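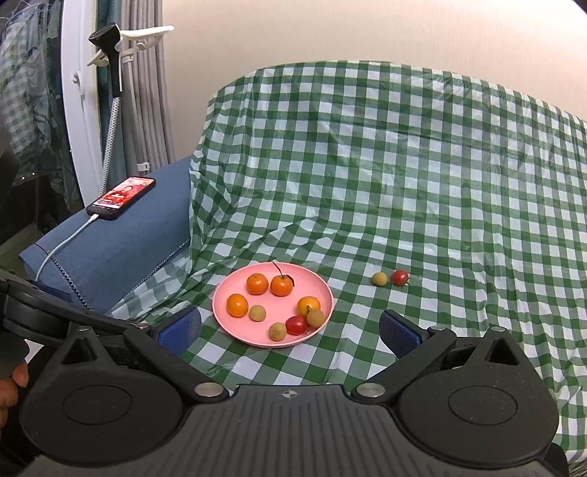
The gripper open over the fruit plate, with the blue pads on.

24th January

I changed the finger pads on the hand gripper this morning. The old ones had gone shiny at the tips and tomatoes were sliding out of them. The new ones are the blue ribbed kind from Trestura, and I ordered 10 so I would have spares.

Changing them is simple. Open the fingers all the way, peel the old pad from the base toward the tip, and clean off the glue with alcohol. Let it dry before the new pad goes on. I press each pad down for a minute and leave the whole thing alone for six hours. Last June I gave it one hour and a pad came off inside a mandarin peel.

While it was apart I checked the pivots. The left one had some play in it, so I took the silver cap off, snugged the screw underneath and put a drop of thread locker on it. Don't overdo it. If the finger doesn't swing freely when you let go of the handle, back off a little. Ksawery Kozłowski lent me his small torque driver for this and I still need to return it.

Then I reset the zero. Fully closed used to read 1777 on my unit and now it reads 2588, which is a bigger change than I expected from thicker pads. I wrote the new number in the notebook and left the old one crossed out next to it.

For testing I use mandarins, cherry tomatoes and whatever small round fruit we have, on the pink plate. The checkered tablecloth slides if you push on it, so come straight down.

Still to do: the strap is fraying near the buckle, and Wukia has stopped selling that width. I'll try the shop in Drurlow.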